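Support > Classroom Kits > Skestex Force Sensor > Set-Up Guide

Overview Set-Up Calibration Data Export Spares

June | Riet Stevens

4. Zeroing and calibrating the sensor

Complete this section before the first measurement of a lesson and again whenever the sensor is moved to a different stand. The sensor must be connected to the Tveit logger as described in section 3.

4.1 Zeroing

1. Clamp the sensor to the stand with the hook pointing straight down.
2. Leave the hook empty. Remove any string left over from earlier work.
3. Switch on the logger and wait until the reading stops drifting.
4. Hold ZERO for two seconds. The display shows 0.00 N.

Note: Zeroing in one position does not carry over to another. If the sensor is laid flat for a friction measurement, zero it again in the flat position.

4.2 Calibrating with known masses

1. Select CAL on the logger.
2. Hang the 300 g mass from the hook. Let it come to rest.
3. Enter 2.94 N and press SET.
4. Replace it with the 1000 g mass, enter 9.81 N and press SET.
5. Remove the mass. The reading should return to within 0.02 N of zero. If it does not, repeat from step 1.

Caution: Do not drop a mass onto the hook or pull the hook sideways. A bent hook gives low readings and cannot be straightened.

Caution: Keep feet and fingers clear of the space under the 1000 g mass.

4.3 Checking the result

Hang both masses together. The logger should show 12.75 N, plus or minus 0.05 N. Three failed checks in a row indicate a damaged sensor. Record the serial number and see section 7, Spares.

Calibration values are stored in the logger, not in the sensor. When sensors are swapped between loggers, repeat 4.1 and 4.2 in full. 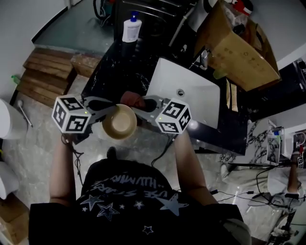

Fig. 2. Ceramic bowl held in a two-finger gripper.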